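4.2 Clutter without curation

Our first test layouts for the Lendero task were tidy, and the policy did very well on them. We then stopped tidying. In the revised protocol the small parts are dropped on the mat with no set spacing, and soft objects may stay at the back of the cell. The Manurung baseline, trained on 400 demonstrations from the tidy period, took this personally. We collected 780 more under the new rules and retrained both models from scratch.

Figure 3 gives a wrist view with a marker between the fingers and a wider view of both arms over the mat. The wrist view is the one we would rather have trusted. It is also the one in which the gripper takes up much of the picture, a fact the policy has learned to live with and we have not.

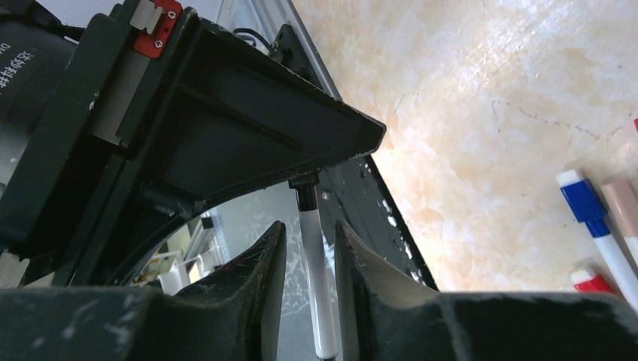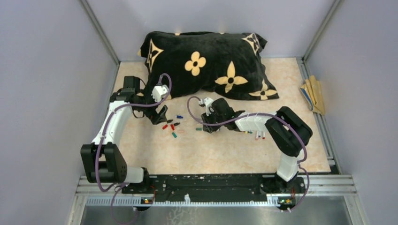
Figure 3. Wrist view (first) and workspace view (second).

4.3 Effect of removing the wrist view

We ran 100 trials per condition. With both views, the retrained policy completed 98. Masking the wrist input hurt most on upright grasps, where the arm would close with great confidence on the air beside the part.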